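4.2 Posting the status sheet on the whiteboard

The Plarnside board has a white writing surface and a thin black edge. Set it up before the sheet is printed.

1. Wipe the upper left of the board with a dry cloth. Wait 3 minutes.
2. Print the status sheet on plain white paper. Check that the orange, green and red dots are solid.
3. Tape the sheet near the upper left corner, dots facing out.

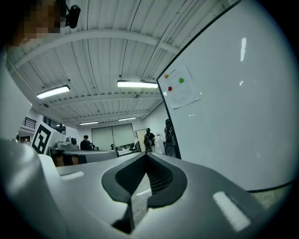 4. Press the tape flat with a thumb.

Note: Overhead lights reflect off the writing surface. Read the sheet from 2 positions before leaving it up.

Caution: Do not use tape wider than 36 mm.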